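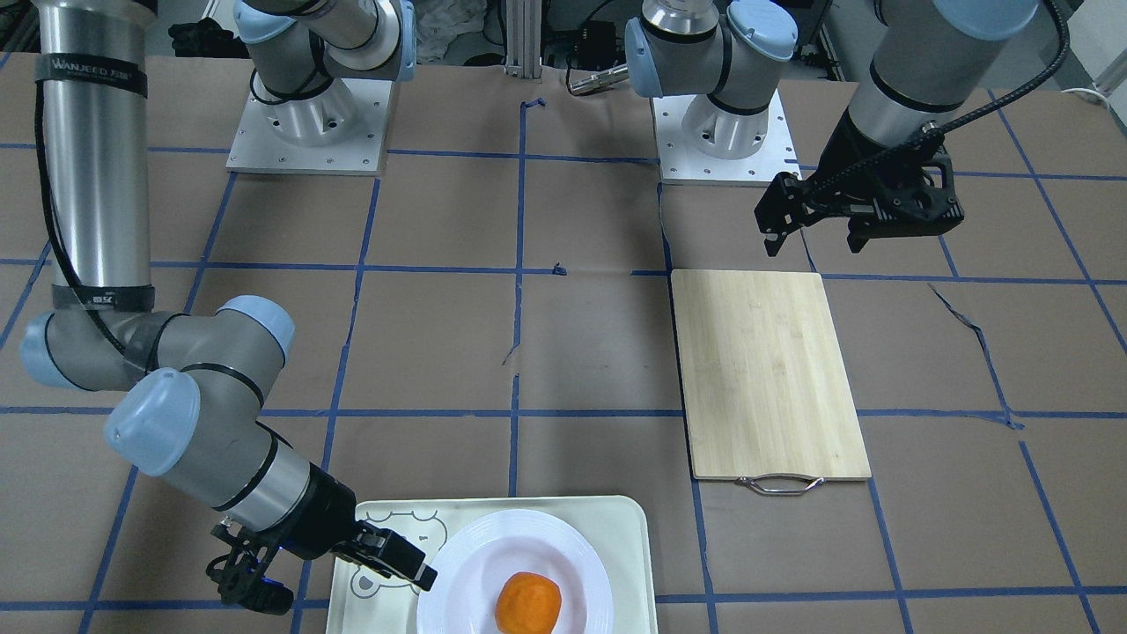

# Laying out a quilt top on brown paper

I started planning my quilts on paper grids last July and I love it so much that I can't go back to shuffling blocks around on the carpet! You get to see the whole top before a single seam is sewn, and changing your mind costs you nothing.

## What you need

- A roll of brown kraft paper
- Low-tack painter's tape
- A long ruler and a soft pencil
- Your cut blocks, pressed flat

## Making the grid

1. Roll out the paper and tape down the edges. Leave the curl facing down.
2. Find the middle and run one strip of tape from top to bottom.
3. Measure out from that center line and add the rest of your strips. My squares match the finished block size, not the cut size – I got that wrong on my first try and had to pull everything up.
4. Run the crosswise strips the same way, checking the corners with the ruler as you go.

## Placing the blocks

Start with your darkest fabrics. Spread them out until no two are touching, then fill in the mediums, and save the lights for last. Squint at it! Walk away, make some tea, come back and squint again.

My friend Amirul Rondonuwu works from the corners in, and his tops are gorgeous, so do try both ways.

A 100-block top is a great size to learn on. Once you're happy, pencil a number on a scrap of tape for each block and stick it in the top left corner. Stack the blocks row by row, with block one on top, and clip each stack.

Peel the tape off slowly, at a low angle, and the same sheet of paper will do for the next quilt. Mine has been through three so far, plus a baby blanket.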